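Canside Community Board > Local News > Vigil at the mill gate Thursday

millrace_dan
For anyone who hasn't heard, there is a vigil for the Heiskanen mill worker on Thursday at 5 at the front gate. Bring a candle if you have one. Parking is at the Etutov lot.

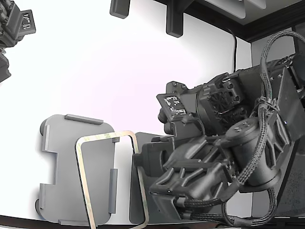
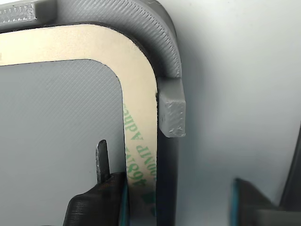

robot arm and printed frame

pk_hollow
Will be there. Is the fund still open?

millrace_dan
Yes. It was at $1,170 this morning. The jar at the Cikance bakery had $697 in it, and that gets added later.

northbank
I don't think the front gate is the right place. The family asked for quiet and that road is all trucks at shift change. The church lawn would be better.

pk_hollow
The crew picked the gate. They worked with him and most of them get off at 5.

northbank
Fine, but somebody should ask the plant to hold the trucks.

millrace_dan
Asked yesterday. They said they would hold them until the names are read. No speeches from management, the local wanted it that way.

tamarack5
They should have to stand there and listen at least.

northbank
Save that for the inquiry. I'll bring extra candles.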